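Ticket 2000 – Butcher-block tabletops, finish going cloudy
Site: Bendbridge, workroom
Opened by: Keisha Ridgeway
Assigned to: Apolinar Maldonado
Priority: Normal
Status: Waiting on parts
Opened: August 27, 2026

Keisha Ridgeway wrote:
The wood tops feel tacky and have dull patches. It is worst in the middle, where people put things down. I noticed it first in July and thought it was dust, but it doesn't come off with a dry cloth. Lids and dishes drag when you slide them. Is this the wood or something we are putting on it?

Apolinar Maldonado replied:
Could be either. What was the last finish used, and what do people clean with? Please also check the underside of one top. If the underside is fine, the wood is fine.

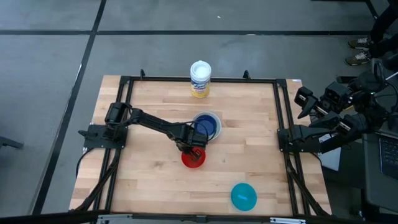

Finish was Hukine oil, two coats, put on when the tops came from Ollero. The underside is smooth and not tacky at all. As for cleaning, people use what is within reach, and that means the Lysol wipes that sit on the top next to the dish and the colored discs. Jovita Quintero wipes down at the end of her shift and says she doesn't rinse after. – Keisha

Apolinar Maldonado replied:
That is the first thing to rule out. Disinfectant left to dry on an oiled top can leave a film, and the next wipe adds to it. Try this on one patch before doing the whole top:

Wipe with a damp cloth and a drop of dish soap.
Wipe again with plain water.
Dry it with a towel right away.
Leave it overnight and touch it in the morning.

Keisha Ridgeway replied:
Did the patch. Tackiness is gone there, dull spot is still there but lighter. Itzel Lozano asked if the long table needs the same treatment.
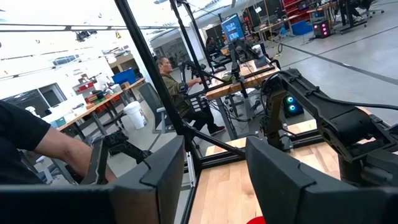
Yes, do the long one too, and do it all in one go so the color stays even. Dull spots that are left after washing need a light sanding with the grain and one thin coat of oil. Keep water away from anything plugged in, and don't let a wet cloth sit on the wood. – Apolinar

Keisha Ridgeway replied:
Both tops washed. We are out of Hukine. Trujillo has it on order, 2 cans. Jovita now goes over the wood with a damp cloth after the wipes.

Apolinar Maldonado replied:
Leaving this open until the oil is on.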